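Toy library on Saltby Street to open Thursday evenings

By Branislav Hrnčiar
August
4 comments | 68 shares

The toy library on Saltby Street will stay open until 8 p.m. on Thursdays starting next month, after parents who work days asked for a later closing time.

The library now closes at 4:30 p.m. on weekdays and does not open on weekends. In a survey this spring, 93 families said they had wanted to borrow something and could not get there in time.

"People were sending grandparents, or leaving work early, and that's not fair on anyone," said Dana Marciniak, who runs the library. "One late night won't fix it for everybody but it's a start."

Membership costs $60 a year per household and covers up to four items at a time. Most toys go out for three weeks. Puzzles and board games can be renewed once by phone, and ride-on toys have to come back on the due date -- the waiting list for those is long.

The later hours will be paid for through the end of next summer by Prasto, the hardware store two doors down. Marciniak said she will look at the sign-in sheets in the spring before deciding whether to ask for more money.

The library is also taking donations again after a break over the summer. It accepts wooden toys, building sets with all their pieces, dolls and soft toys. Soft toys should be clean and have their seams closed. Car seats, cribs and anything with a missing battery cover will be turned away.

Donations can be dropped off at the side door during opening hours. Bags should not be left outside overnight.
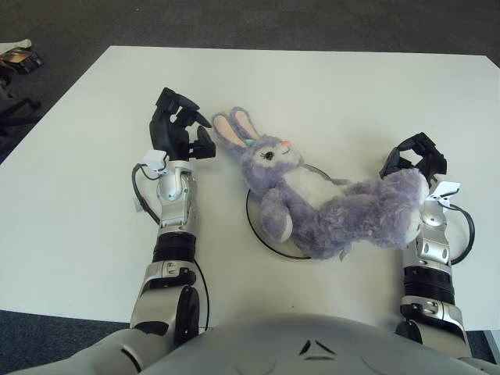
New members need to bring proof of address and should allow ten minutes to fill out the form.

Contact the newsroom | © Saltby Street News | Back to top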